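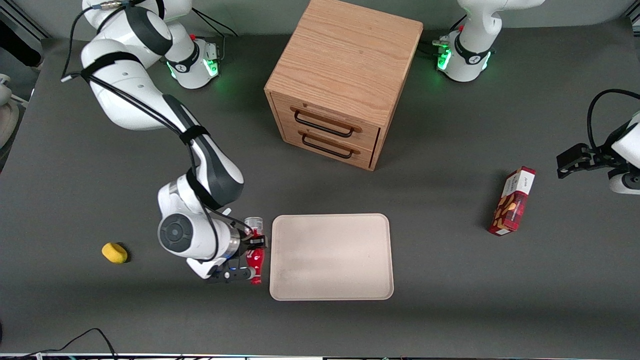 May 27, 2023

I've been meaning to write about the great tea corner muddle for weeks, and now I've got a cold brew on the go and a free evening, so you're getting the lot.

Some background for anyone new. When we moved to Lulham the kitchen came with one long worktop and hardly any cupboards, and everything to do with tea and biscuits ended up living at the end by the window. Mugs, teabags, three sorts of sugar (why?), the good teaspoons, the bad teaspoons, a tin of something Brock brought back from his sister's that we still haven't opened. By December you couldn't put a plate down without moving four other things first, and I was making my morning tea on top of the washing machine.

So I decided the whole corner would be run from one tray and one set of little drawers, and whatever didn't fit would have to find another home. Brock gave me a fortnight before it all crept back. We shall see, Brock Li!

The tray was the easy part. I wanted something plain with rounded corners and a bit of a rim, because I slop. I'd been using a big tin one with roses on it that belonged to my nan, and I love it to bits, but it's enormous and it rattles. A beige one suits me far better day to day. Mine does show every smudge, I'll admit, and it gets a wipe each night when I do the worktop. The rose one has gone up on the wall in the hall, where it looks lovely and makes no noise at all.

Then the drawers. I do like a small wooden drawer unit, the cube sort in light oak with the two drawers and black bar handles. You can stand one at an angle in a corner and it doesn't feel as if it's looming at you. I nearly bought a painted one from Haline and I'm so glad I waited, as oak hides tea splashes much better than white paint does (ask me how I know). Top drawer is teabags, stood on their edges so I can see what's what. Bottom drawer is spoons, strainer, biscuit clips and the takeaway menus, which I realise aren't tea, but they've got to go somewhere.

Biscuits are the sticking point. I've tried jars. I've tried the tall plastic tubs that Jaxon Després swears by, and all that happened was that everything at the bottom turned to crumbs. These days I leave them in their box and lay it flat, off to the side, well away from the kettle steam. Is it pretty? A nice red box is quite cheerful, I think. And it means you can tell how near the end you are, as an empty box is very light and very sad.

Bottles always start an argument in this house. I keep one just off the left-hand end of the tray and not on it, because a tall bottle on a tray you're about to carry is asking for trouble. I learned that with 900 ml of cordial and a cream rug. Brock thinks anything upright should live in the fridge door, but our fridge door has 6 jars of mustard in it, and they aren't mine.

The last thing is the sponge. Give it its own bit of worktop with space all round it! I used to tuck mine behind the taps and it went horrid in no time. A small yellow one, out in the open, gets used much more, and I notice when it needs swapping.

The sugar is still homeless, by the way. I've moved two of the three bags to the shelf over the boiler, and the demerara is sitting on the windowsill next to the unopened tin until I think of something.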